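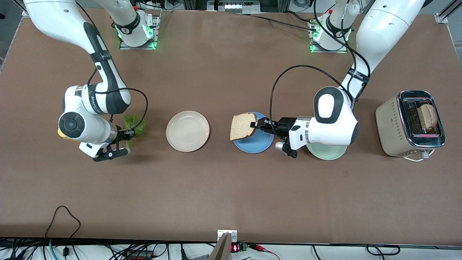 Pinon Cable Saddle Kit, after 14 weeks on a two-arm cell

I bought this kit in April because I was sick of cables. We run a pair of arms off the back edge of one big table, and the job they do is breakfast stuff — bread, lettuce, plates, a toaster — so there's a lot of reaching across and turning the wrist over. Each gripper has a cable that has to follow along, and if you leave too little slack it tugs at the connector, and if you leave too much it drags through the salad. I've done both!

The kit is a bag of soft clips, two swivel saddles for the wrist, a roll of wrap and a little card that shows you where to clip for different arm lengths. Skip the card. It assumes your arm stands by itself in the middle of a floor, and ours reach in toward each other. What worked for me was putting the arm in its worst pose by hand (wrist flat, gripper as far across the table as it ever goes), clipping the elbow end first, and letting the loop be whatever size it wanted to be. Then I ran the slow program and watched it. I moved the right arm's saddle twice. The left one was fine where I first put it, which I'm still a bit smug about.

The loops do look big. A friend from the shop next door asked if I'd forgotten to finish. But a wide arc up over the wrist has given me far less trouble than the tight routing I had before with the Bemum ties, which chewed the jacket off one cable right at the clip. So far I've run 2,000 slices through with these and I've replaced nothing.

Things I don't love. The adhesive pads let go if you wipe down with anything stronger than soapy water, and around food you're wiping all the time. I swapped them for plain straps after 10 days. The clips also come in one size, so the thin gripper cable rattles in them unless you add a turn of wrap. And there's nothing in the bag for the front edge of the table, where all my air hose and power stuff ends up. Mine is still a bird's nest down there. Pukport sells a tray for that, and I keep meaning to order it.

Looking after it is easy. I check the saddles when I clean the fingers, spin each one by hand, and pick out the crumbs. Toast crumbs get into the swivel and it goes gritty, so use a dry brush, no oil.

I'd give it 8 out of 10, and I'd buy it again for a second cell. Get extra straps when you order.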